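Home · Index · Materials · Surfaces · Glossary · Random article

Marbling (decorative finish)

Marbling, also called marbleizing or faux marble, is the production of a veined or clouded pattern on a material that is not marble. The term covers printed sheet, hand-painted plaster and wood, cast resin, and ceramic glaze. It is distinct from paper marbling, in which pigment is floated on a bath and lifted onto a sheet, although the two crafts share several tools and part of their vocabulary.

Composition of the pattern

A marbled surface is usually described in terms of ground, cloud and vein. The ground is the base color and covers most of the area. Clouds are soft patches one or two shades away from the ground, applied while the ground is still workable. Veins are narrow lines laid last, in most cases lighter than the ground for gray patterns and darker for cream ones. Veins that cross at right angles or run parallel for long distances are treated as faults.

Painted marbling

The painter applies an oil or acrylic glaze over a sealed base coat and breaks it up with a sponge, rag or crumpled paper. Veins are drawn with a fine brush or feather and softened with a dry blending brush. Oil glaze allows a longer working time than acrylic. A clear coat is applied after the paint has cured.

Printed marbling

Most marbled countertops and shelf coverings sold for household use carry a printed layer under a wear layer. The print repeats at a fixed interval, the repeat length. In the Petow classification, a repeat of less than 30 inches is graded short and a repeat of 64 inches or more is graded long. Short repeats are noticeable on large areas — particularly where a strong vein recurs — and are normally limited to small panels. The Ondden pattern book lists 67 printed marbles, of which 4 are green.

Marbled glazes

On pottery, the effect is obtained by trailing one glaze into another, by mixing colored slips, or by applying a luster over a fired glaze. Luster gives a pearly or iridescent surface and is fired at a lower temperature than the glaze beneath it. Metallic rim bands are added at the same stage and wear sooner than the body glaze.
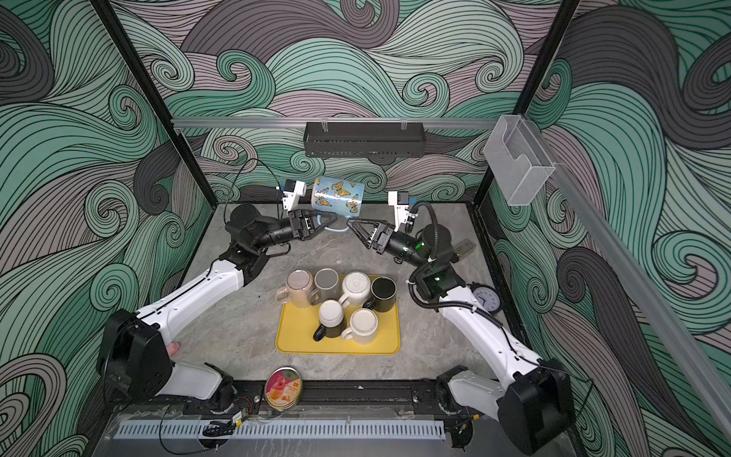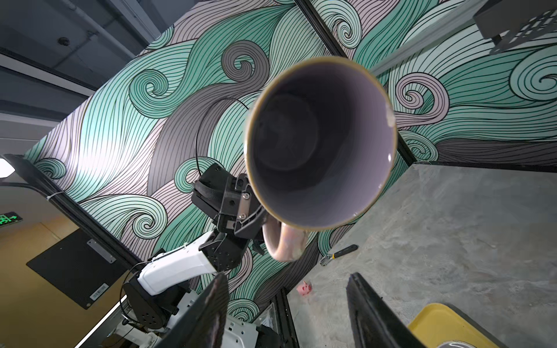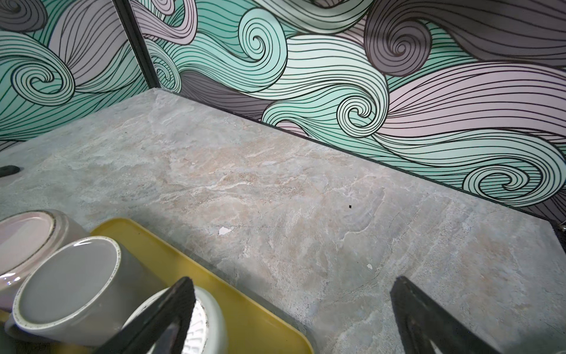

Care

Printed surfaces are cleaned with a damp cloth and mild soap. Abrasive powders dull the wear layer and should not be used. Lustered pottery is washed by hand. Painted work is dusted, and the clear coat is renewed when it yellows.

See also: Graining; Scagliola; Terrazzo; Brerkard process

Last updated: 22 August 2018

Categories: Decorative finishes | Surface patterns | Articles needing more references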